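Open Day

Wilma Lindsay got there at 4, which was early. The flyer said doors at half past. She stood on the sidewalk outside Gercombe with her bag against her stomach and read the flyer again. Come see the work! Free. Kids welcome.

No kids. One man on a bike, looking at his phone. A delivery guy who went in and came out again.

She'd dressed for it. Stupid. The good coat, the green one, in April, too warm. She'd put the letter in the inside pocket and could feel the corner of it every time she breathed in.

The letter was from Negi. Negi was where she'd worked for nine years, on the second floor, inspection, the long bench by the freight elevator. Extinguishers mostly. You pick it up, you wipe it down, you check the pin, you check the gauge, you read the label and make sure you CAN read the label, you tip it, you look at the base for rust, you set it down. Next one. Wilma had done 366 in a week once, when Madhu Bansal was out with her back, and somebody taped a paper crown to her stool. She still had the crown. It was in a drawer with the takeout menus.

The letter said Negi was exploring a partnership. It said Gercombe three times and Wilma none. Dear valued team member.

So. Open day.

A woman with a lanyard opened the door at last and said oh, you're here, great, come in, come in, watch the step. Her name was Seema Pathak. She talked the way people talk when they've had one coffee too many and no lunch.

"Are you industry or public?"

"Public," Wilma said.

"Perfect. We love public."

Up the stairs. The man from the bike was behind her now, breathing. His name tag said Lalit Tiwari, he'd written it himself and run out of room, so the last letters went down the side. He said he was thinking about investing. He said it to Wilma, then to Seema, then to a fern.

There was a video first. Of course there was. A little side room, folding chairs, a projector that kept going blue. Music like a bank commercial. A thing called Kiltelix, all curves, setting a glass on a shelf, slow, and then a hand coming in to shake its hand. Wilma thought the shaking hands part was a lie but couldn't of said why. Lalit leaned forward with his elbows on his knees.

"And that's the finished one?" he said.

"That's the vision," Seema said. She clicked to the next slide, which was blue.

"So where's the finished one?"

"So what we're showing today is the part before. The teaching. People do the task, we record the people, the system learns off the people. It's really neat, you'll see. It's very human."

Very human. Wilma wrote that on the back of the flyer, she didn't know why. To tell Madhu maybe. Madhu wasn't speaking to the company anymore, she was hardly speaking to Wilma, she'd taken the buyout in the first round and now she sold curtains at Ultwood and said it was fine. It's fine, Wil. It's curtains. They hang there.

How many times does somebody have to do the thing, Lalit wanted to know. Before it's learned.

"Depends on the thing," Seema said. "For the cleaning task we wanted almost 2000."

"Cleaning what?"

"Just objects. A range of objects."

Wilma put her hand on her coat, over the pocket.

Then down the hall, past a kitchen, somebody's soup in the microwave going round. Seema walking backward. Please don't touch the cables, please don't talk to anybody who's mid-take, you can talk to them after, they love to talk. A door with a sign. The sign said PLEASE and then the rest had come off.

Inside it was bright. And quiet, thats what got her. She'd thought it would be loud. Negi was loud, you went home and your ears still had the compressor in them, but in here it was people sitting and people bending over things, and nobody looked up. Wires. It smelled like a school.

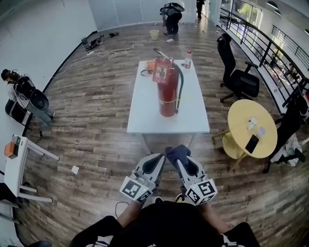 "Where's the robot?" Lalit said, much too loud.

"Shh," said Seema, smiling. "After."

Wilma wasn't looking for the robot. She was looking at the extinguisher.

Red. On its side. They had it lying down on a table like something at the vet. And she knew, from clear across the room, before anything moved, that you don't clean them lying down. You stand it up, one hand at the neck, turn it against the cloth. Lying down it rolls. Lying down you only ever get the top and then you've got to chase the rest of it around.

"That's the wrong way," she said.

Not loud. But it was that kind of quiet.

Seema's face did something. "Sorry?"

"It's the wrong way up. If it's for cleaning."

"It's, um. It's meant to be a natural variation?"

"Well I've never seen it come naturally," Wilma said, and felt her neck get hot, and wanted the sidewalk, the coat off, home.

The person with the cloth stopped. Set down the one gripper, then the other. Turned around.

"Okay, show me," the person said. And this was Saadet Yurt, who turned out to be maybe twenty-five and very tired, with her shoes half kicked off by the time she got to standing. "No, really. Three hours I'm fighting this thing. It rolls."

"It would."

"It rolls every time!"

"Saadet," said Seema.

"She knows how to do it. Do you know how to do it?"

Nine years, Wilma said.

So then there was a discussion, Seema on the phone in the hall with the door not quite shut — yes, public, no, she's public, I asked — and Lalit eating a granola bar he'd found someplace. Saadet pulled a chair out for Wilma and Wilma didn't sit. She stood by the table. She took the cloth. Just the cloth, with her hand, her regular hand.

She stood the thing up. Palm on the neck, thumb clear of the pin. Quarter turn. Quarter turn. The label you do last and you do it flat, with two fingers, or you lift the corner. Then the hose, down, not up. Then you tip it toward you and look underneath, and there's nothing there, there mostly isn't, but you look.

It took no time. It took as long as it always took.

"Huh," Saadet said.

"You were going against the hose."

"I was going against the hose." She picked up the grippers again, put one on, flexed it open and closed. "Can you do it slower? And then can you do it in these?"

And Wilma thought of Madhu at Ultwood, with her arms full of somebody's drapes. She thought of the long bench and the paper crown. She thought, if I show her, that's it, that's the whole second floor, I carried it up the stairs myself in my good coat. And if I don't show her they'll go on doing it lying down, two thousand times, and it'll learn that. It'll be out there in the world doing it wrong, skipping the base. Somebody's kitchen on fire and a rusted-out can.

She couldn't stand it. That was the awful part. She could stand losing the job, she'd been practicing since February, but she couldn't stand it done badly.

"They heavy?" she said.

"You get used to it. The left one pinches."

Seema came back in. She had a form. There was always going to be a form. "So they're saying we could do a day rate," she said, "if you're, um. If you're not affiliated?"

Wilma felt the corner of the letter.

"Affiliated with who?"

"Anybody. In the field."

Lalit had stopped chewing.

"No," Wilma said. "Not so you'd notice."

She took off the green coat. There wasn't a hook, so she folded it with the lining out and the letter inside and gave it to Lalit, who held it in both arms and didn't seem to know he could put it down. Saadet did the strap for her. It was a bad strap, it had been made for a bigger wrist, they had to go in another notch and then another.

She opened the fingers. Closed them. A half second late, it felt like, or she was.

"Whenever your ready," someone said from the far wall.

Wilma reached for the extinguisher and missed it by an inch. Reached again.

"Okay," she said. "So first you stand it up."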